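The Big Table and What Lives on It
Home > Around the House > Gallery
Posted 30 Mar 2019

When we moved into the house on Catterall Lane, the very first thing we bought was a table, before we had a couch or even a decent lamp, and I have never been sorry about it. I must have looked at every table within 31 miles (my poor car!) and sat down at most of them too, elbows out, pretending to eat soup. The one we brought home has a pale, creamy top, and everything happens on it: breakfast, bills, birthday wrapping, the jigsaw that took up most of July.

Several of you wrote in after the last gallery and asked to see more of the top itself, and how it has held up to a family that spills. So I hope you'll put up with me while I go on a bit about wood grain.

The grain was what sold me. On our old table it was all straight lines, very proper, and I never once noticed it. On this one the lines run off on a slant, and then there is a spot where they bend into big curved rings, one tucked inside the next, and I have spent more phone calls than I'd like to admit following them with a fingertip.
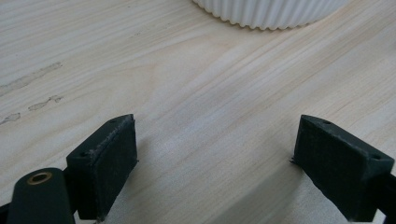
My mother-in-law thinks a pale top was a brave choice with children in the house, and she has a point. Marks do show. I went through a stage of scrubbing at every one of them with whatever was under the sink, and I tried a tub of Kurkex paste on a hidden corner as well, but I have calmed down a lot since then. These days it gets a soft cloth, warm water and one drop of dish soap, then a dry towel, always going along with the grain. If a mark is still there after that, it can stay, and I put the fruit on top of it when company comes.

I do have a weakness for white ribbed pots and tubs, I'll own up to that too. There's something about all those little up-and-down ridges catching the light next to a plain stretch of table that makes me happy first thing in the morning. Most of mine came out of the bargain bin at Stukis, and I don't believe I paid more than 20 dollars for any of them.

Next time I'd like to show you the chairs, which are a mixed bunch and need new felt pads on their feet before they are fit to be seen. If you have a table you're fond of, stains and all, do leave me a note in the comments, I read every one (19 so far on the last gallery!) and I love hearing about them.

Filed under: tables, dining room, everyday things
Previous gallery: The Vustura Shelves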